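Drying Times of Water-Based Varnish on Test Panels, Olldale Site

3. Method

The panels were cut from a single batch of birch board supplied by Priedītis and sanded with 180 grit paper along the grain. Dust was removed with a dry brush and then with a cloth. Each panel received one coat of the Zadum clear varnish, applied with a foam roller at a spread of 145 grams per square metre. The wet weight was checked on a kitchen scale before the panel was moved to the rack.

Temperature in the drying room was held at 19 degrees. Relative humidity was not controlled, only logged, and reached 70 per cent on the worst afternoon in August. A panel was recorded as touch dry when a cotton ball could be laid on the surface and blown off without leaving fibres behind. The test was repeated every five minutes at three points on the panel, and the latest of the three times was kept.

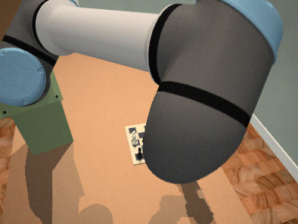
Page last changed: August, 16:40

4. Results

The first series dried evenly. Panels near the door were touch dry earlier than those at the back wall, and the difference was larger on humid days. Swapping the two rack positions moved the effect with the position, so it was put down to air movement and the board was ruled out as a cause.

The second series used the same varnish thinned with five per cent water. Drying was slower, and the raised grain was more noticeable under the fingertips. Two panels had to be left out because the roller had picked up a skin from the tray.

The longest time to a fully hard film, measured with the pencil test, was 555 minutes. This panel came from the thinned series and stood at the back wall. The data sheet gives a shorter time, but for a thinner coat and drier air.

5. Sources of error

The cotton test depends on the person doing it. Readings taken by the two group members on the same panel differed by up to ten minutes. The humidity logger was mounted above the rack and may not show the conditions on the lowest shelf. Varnish temperature at the time of application was not recorded.

The Fletadden panels, which arrived after the second series was finished, are listed in Appendix B without drying times.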